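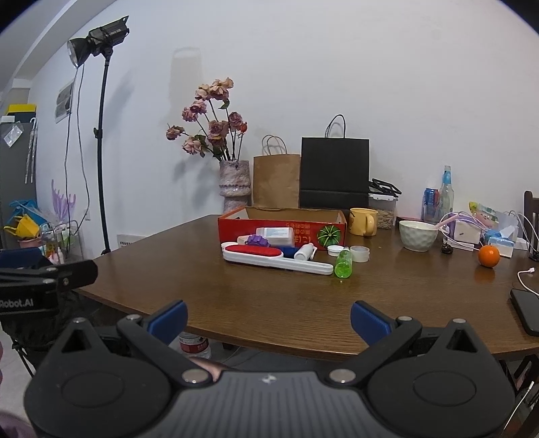
The table that catches everything

Home Talks Workshops Newsletter
3 min read

Hello Grorkdale! Lovely to see so many of you on an October evening. (Wait for the back row to sit.)

Tonight is all about one brown table. I love this table! A mug, paper bags, a vase of dried roses, an orange, a drink can, tape, a charging cable wandering off the side. Ask who has one like it at home. Hands up, take your time over this bit.

Then the Flistholm method, which I pinched from Ho-yin Lui and have used ever since:
- pick one open box, and stick with it
- set a timer for 20 minutes
- start with the little stuff at the front, leave the big bags till last

PAUSE. Water. Next slide. 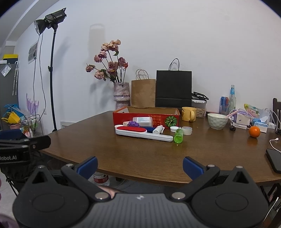 Ngan-ling Hsueh

Right, the red box. Bright, open at the top, low enough to see into, and there's a big round fruit printed on the front, so you'll never lose it! Mention that the lettering is upside down and that I like it that way.

Now the small things sitting before it. The long brush with the red pad is my favourite, because long things are awkward. Does it go in the box, or on a hook? Let people shout out. At Parora we argued over a brush for a good ten minutes and it was brilliant fun.

Small bottles: stand them up together. Lids go back on whatever they came off, tonight, before bed.

If time, tell the Chuang hallway story (short version). Questions, then tea by the door.

We use cookies to remember your settings. Accept | Manage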